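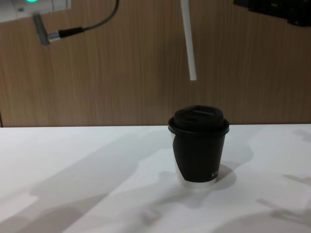
Kamar Araújo
Project lead, Drorkside Cup Return

Progress report to the Geta Fund, November 2023

You asked whether the cup return pilot is working. I'm not convinced that it is, and I would sooner tell you now than in the final report.

The black sleeve and black lid over a white paper cup are still what we hand out at the counter. Customers are meant to pull all three apart and drop them in separate slots. In October we sold 1765 hot drinks across 7 sites. Six sites sent back their tally sheets, and on those the lids do fairly well. The sleeves don't. Most come back still on the cup, and our waste contractor treats the pair as general rubbish.

The supplier says a looser sleeve would fix this. Perhaps - but they said much the same about the domed lid, and staff at two sites still get complaints about drips.

Spending is within budget. The new bins cost less than quoted, though one has already lost its flap.

I don't think we should extend to more sites yet. I would like to run the next period with no sleeves at three sites and compare the sheets. Please let me know if the grant terms allow that change.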